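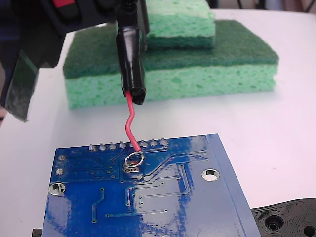 Photo: Tamara Chornovol / Rekmont

Planner update for the soldering cell

Version 2 of the Brimside motion planner went onto the bench arm on Feb 6, 2020. The main change is in how the arm comes down on a pad. The old planner worked out the whole path up front and ran it blind. The new one checks the wrist camera every 30 milliseconds and shifts the target if the board has moved.

Shiny blue boards like this one gave us trouble, as the pad finder kept picking up glare. Tamara Chornovol retrained it on 1093 labeled crops, and false hits on mounting holes have dropped a lot. Tilted boards still need work.

The logging tool now saves three views per joint. Old log files won't open in it, so convert them first. The Meltport team gets the same build in March.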